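Oct 13, 2026
By the Marchuk Hall reading group

Setting Up for Sunday: Field Report on a Chapel Prep Team

Our assignment was to follow a group of people who do religious work that isn't preaching. Three of the project groups picked choirs. We picked the people who iron.

The chapel at Prandard has a prep team of 11, divided into two crews that trade off by the month. They wash the linens, fill the candles, polish the cups, and put everything back in a cabinet whose shelves are labeled in handwriting only the older members can read. We began visiting in May and sat in on five setups. By the second one we had been given aprons, so any claim we make to being outside observers should be taken lightly.

We expected to write about belief. Most of our notes are about wax. There are strong views on how to get it out of cotton – freezer first, or brown paper and a warm iron – and the two crews do not agree. When we asked one member what the work meant to her spiritually, she thought about it for a while and told us to hold the other end of the tablecloth.

The training is almost all by hand. A written guide exists, four pages long, and it covers the colors of the seasons and where the spare key is. It does not say how to fold anything. New people stand next to someone who knows and copy them until the corrections stop, which in our case they did not.

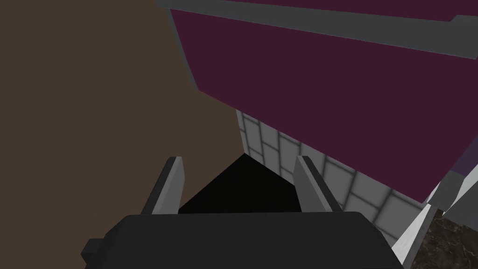
Folding is where we learned the most, mainly by being bad at it. The large cloth is meant to be picked up with both hands well apart, like the two open fingers on the gripper, and brought together so the creases fall on the old lines. Our creases made new lines. These were ironed out by others after we left the room, a courtesy we found out about from the sign-in sheet, where it was entered as "re-do."

Our course reader, Retach, has a chapter on ritual that spends roughly a page on objects and none on laundry. We would like to see that fixed. We also recommend that next year's group visit the evening service known on campus as Darkside, which uses a great many more candles and presumably has its own position on wax.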